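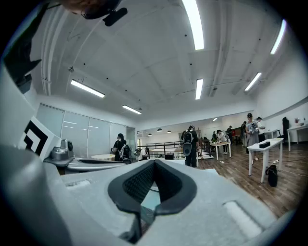
Signe Eklund says the lights are fine and it's the glass that is wrong, and that if we'd hung a curtain there like she asked, I would have my Monday back. Noted. I have written it down so that it can be found later and held against me.

Monday, lights and partition.

Went through the ceiling before lunch. The tubes are all burning, which I put on record mainly as a novelty. They hang off at their various angles depending on where you stand, and from my bench every one of them looks as if a different person hung it. From the doorway they line up. I don't work in the doorway.

Readings with the Yap meter, flat on the surface, nobody leaning over it:
My bench, near end: 500
My bench, far end, where the small screws live: 273
Directly under the big one: 2000, then 500 when I took it again. I believe the second reading. Meter was on the wrong range the first time and I was holding it like a phone.

So the far end is dim and I was right, which Signe has agreed to in principle.

The glass. The row of frosted panels on the left gets the lights back as thin white lines, and once you've seen them you can't stop looking. I had assumed frosting would take care of that. The Nultley catalog calls it "diffusing" and I suppose it diffuses everything except the thing I'm complaining about. Cleaned two panels to see if it was grime. The lines got sharper. Left the rest dirty pending a decision.

Metal frames on the panels are thin and one of them buzzes when the door shuts. Stuffed a folded strip of felt in the bottom corner, buzz gone, felt visible, don't care.

Pipes: I got asked again whether the white ones bending along the ceiling on the left are ours. I don't know. They were painted to match before I came and whoever did it painted over any label there was. Wurnside had the building before us and left no drawings, only a key that fits nothing. Please don't hang anything on the pipes until somebody finds out what's in them. This includes the coat.

Same goes for the conduits. I can follow one run from the beam to halfway down the room and then I lose it and end up back at the beam.

To do:
- Ask Illum whether the far fixture can come down on a longer drop. They will say yes and then send a quote.
- Try matte film on one panel only, the one level with my stool.
- Swap the Yap battery, it was blinking by the end, so take the 273 again before I wave it at anyone.
- Move small screws to the near end. Should have been first on the list and would have saved the morning.

4:30 p.m. Signe has taped a bedsheet over the panel by my stool. Lines gone. It's a fitted sheet, so the corners bunch up. Leaving it up overnight, will still try the film.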